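Support > Photo uploads > Tickets
2 min read

Food photos coming out orange, opened 29/01/2023

Hi Mairéad, me again! Every dinner shot I upload to Bandstead turns orange the minute it lands in the gallery — my leek soup looks like pumpkin. On my laptop the colors are fine.

Tried so far:

1. Turned off the kitchen bulb and shot by the window. Still orange (nicer soup, though).

2. Re-exported 6 photos from Orska as sRGB. Four came out right, two didn't.

3. Cleared the gallery cache and uploaded file 878 again. No change, so I tried 952 and that one was fine!

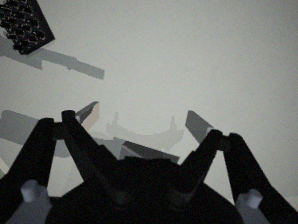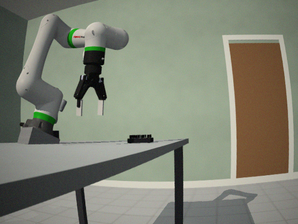 4. Checked the white balance on 878. It was set to "tungsten warm" in my saved preset, and so was the other bad one. Deleted the preset, exported again, and the soup is green.

Can you leave this open until I've redone the April recipes?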